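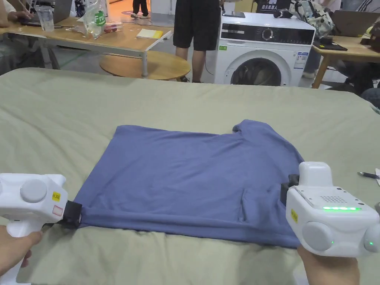
Martti Kallio reckons a central bank is just a big piggy bank, and that if your country's savings are in it, your country can take them out whenever it likes. Is he right? Only partly.

A central bank is the bank that other banks use. It looks after a country's money and has a say in how much it costs to borrow. Some central banks also keep valuables for other countries, a bit like a neighbour minding your bike while you're on holiday.

Now pretend a country called Divow leaves 1,426 gold bars with a bank in Ultow. Years later, two people both say they are the boss of Divow. Both ask for the gold. Who gets it?

The bank may say, "We'll wait for a judge." That sounds fair, but be a bit suspicious. Judges often look at which boss their own government has recognised, and governments have favourites.

People will also tell you gold is the safest thing to own. Safe from what? Its price goes up and down. You can't eat it. And if it's locked in somebody else's vault, you need their permission to move it.

So when a grown-up says "the money is safe in the bank", try asking which bank, and who is allowed to open the door.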